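From: Njoroge Makori
Date: 25/02/2020
Subject: Re: [arm-users] open day at Ogola

Hi all,

So I made it to the Ogola open day in Buseck after all, and I'm really glad I did (three hours each way on the train, but still!). They had the arm working over a plain wooden table with mugs and little lidded cups on it, no cage, no conveyor, and you could stand right next to it and ask anything you liked.
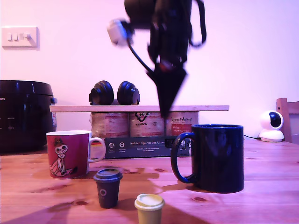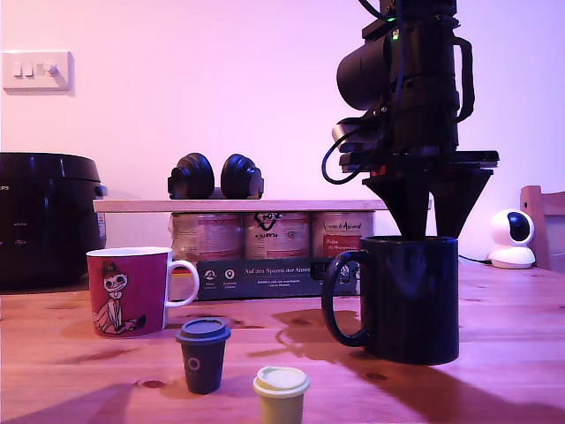
Same table both times, and in the second one the fingertips are in the opening of the black mug.

Frans Claeys wrote:
> Nice to hear somebody went. I'd want to know how they pick the
> approach angle before I got excited. We fought with that all
> through January with the Jarkard fingers, and shiny dark stuff
> was the worst by far. Also, did they say what the Detitus
> controller costs now? The last quote I had was 1,909 without
> the cables.

I did ask about the angle! The guy running the demo told me they come in from straight overhead whenever they can and only tilt if the planner complains. He claimed 95 percent on mugs in their own tests, though he said glossy ones drag that down, so you're in good company there, Frans.

No luck on the price. They had one sheet at the door and it was all about service contracts. I left my email and I'll forward whatever they send.

They want to do another one before summer, and I've got 2 spare seats in the car if I drive this time. Write me off list.

Njoroge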